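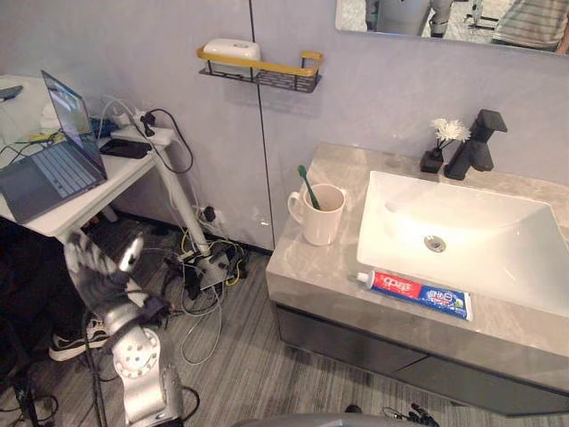 I have come round to the view that cables should be left where people can see them, and I know this makes me sound like a slob. I'm not one, or not much. I fold my towels. But I've spent a good part of my adult life hiding wires and I'm done with it, and I'd like to put the case for the heap.

My conversion started in May, when I moved my desk into the room with the basin in it. We have one of those open arrangements where the vanity sits out in the room (the architect's idea, long before us) and there was a free bit of wall near it, so I thought, right, small white table, laptop, done. I gave myself the morning. By four in the afternoon I was on my stomach with a packet of Wirkano cable clips, the self-adhesive sort, trying to get a black flex to run neatly down a wall and along the skirting. It stuck beautifully. It stayed stuck until supper.

So I went out and bought a box. You'll know the kind - a long plastic coffin with a slot at each end, you lay the power strip inside and shut the lid and pretend you live in a brochure. Mine was from Rakarlow and cost 28 pounds, for a box with holes in it! And then every time I wanted to plug in something new I had to open it, find a free socket by feel, pull out the wrong plug, kill the router, apologise to whoever was on a call, and squash the lid back down on a fist of plugs that didn't want to be squashed. I lasted 5 weeks. The box now holds birdseed.

Now the power strip lives on top of the table, next to the laptop, in plain view. My phone goes face down behind the computer where I can't be tempted by it. The spare cords make a tangle at the back, white and blue ones in among the rest, and whatever doesn't fit on the table goes on the floor underneath, black and yellow and white all in together. It looks dreadful. It also takes me two seconds to find the one I want, because I can see the colour of it.

That's really my whole argument, and Soo-ah Oh, who has shared a good many rooms with me over the years and has opinions about all of them, thinks it's rubbish. Her line is that mess spreads. First it's the flexes, then it's the mugs, then there's a coat on the chair that has been there since Easter. She may have a point about the coat. But mugs are lazy mess, and a mug can go in the sink. A cable is in use. Asking it to disappear is like asking the kettle to go and stand in a cupboard between cups of tea.

I'll give her this much: there are places I wouldn't do it. I keep most of the business on its own side and I don't let anything with a plug on it wander over to the countertop by the basin. The vanity is all smooth marble pattern and dark drawers, and the top stays clear of wires, and I'm strict about that in a way that makes people laugh given what's on the floor opposite. Water on one side and most of the wires on the other. I don't run anything across where people walk either. My friend Ga-eun Woo did that with a 40-foot extension lead at her flat in Setora Road and went down on one knee with a lasagne.

What I object to is the shame of it. I've watched people shove a footstool in front of a socket when the doorbell rings. I've done it myself, with a plant, which I then forgot to water because it was behind the desk where I'd put it. Every picture of a nice home office has a lamp and a laptop and no flex coming off either of them, so we all assume that everyone else has it sorted and we're the only ones with spaghetti under the table. I don't believe a word of it. Pull the table out from the wall in any of those rooms and I bet you'd find the same nest as mine, only with more dust on it.

Mine at least gets hoovered. Soo-ah is coming at the weekend and has offered to bring velcro ties, a whole bag. She can have a go at the blue ones if she likes, but she's to leave the yellow alone.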